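Ticket 1114 - Girnby label printer skips every 4th label
Status: open, waiting on us
Queue: Jistgate stockroom

Thursday, 8:40. Printer on bench 2 feeding a blank after every third label. Started after the roll change. Same on both widths. Power cycled, no change. Cleaned the head with a wipe, no change.

9:15. Swapped the roll for one out of the old box. Still skips, but now the blank comes at random. So not the roll, or not only the roll. Ran the self test from the front button, prints clean, all lines, no gaps. Points at the driver or the template, not the hardware.

9:50. Template says gap 3 mm. Measured the roll, gap is 4. Changed it in Prolton, saved, reprinted. Prolton put it back to 3 as soon as I closed the window. Did this twice to be sure. Permisions? I'm on the shared login.

10:30. Bottle labels are the ones holding us up, the shelf labels can wait.

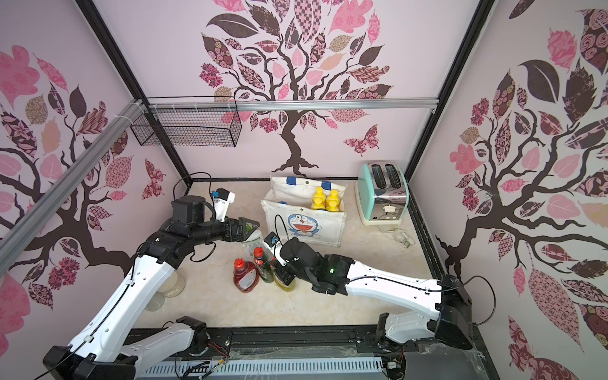 Ngọc Lã: Prolton keeps the gap in two places. The one in the template is only the default and the printer profile wins. Go to Devices, pick the Girnby, Media tab, change it there, then hit Send to Printer. Save on its own does nothing. Also which driver version are you on? There was a bad one that dropped the media settings on every restart.

11:05. Found the Media tab. It was on 3 there too. Set to 4, sent it. Driver is build 73, is that the bad one?

11:10. Calibrated after sending (hold feed till it blinks, let go). Fed a few labels and stopped at the edge like it should.

11:30. Ran a batch of 13. No blanks. Second batch of 13, one blank near the end. Better but not fixed.

Ngọc Lã: 73 is the bad one, yes. Take it off completely before you put the new one on, don't install over the top. And restart the print service in between or it hangs on to the old profile.

1:20. Old driver off, service restarted, new one on. Had to enter the media settings agian, gap 4, speed down one notch. Calibrated. Running a long batch now. Leave this open till I've checked it after a restart, please don't auto close like last time.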